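4.2 Cleaning the floor panel and front rail

Carry out this procedure every 28 days, or sooner if debris collects on the floor panel. Allow 2 hours, including drying time.

CAUTION: Switch off the Haltora enclosure at the wall before you begin. Do not spray liquid directly onto any surface.

1. Lift out any cloth or other loose item left on the floor panel.
2. Brush loose specks from the back corners towards the front rail.
3. Run a narrow vacuum nozzle along each groove of the rail. Keep the nozzle clear of cables and circuit boards.

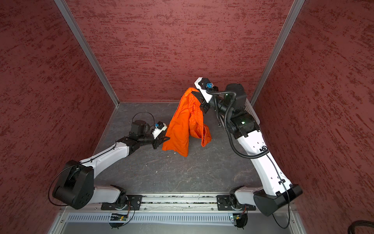 Fig. 7. Floor panel, front rail with dust in the grooves, and vented panel.

4. Vacuum the slots of the vented panel from the outside. Do not push a brush through the slots.
5. Wipe the floor panel with a damp cloth. Use no more than 110 ml of water.
6. Dust the textured walls with a dry cloth, following the direction of the streaks.
7. Wipe the corner posts from top to bottom.

Note: Truvar surface cleaner may be used on the floor panel only. It dulls the wall finish.

8. Leave the enclosure to dry for 64 minutes before switching on.

For replacement of the vented panel, see section 4.3.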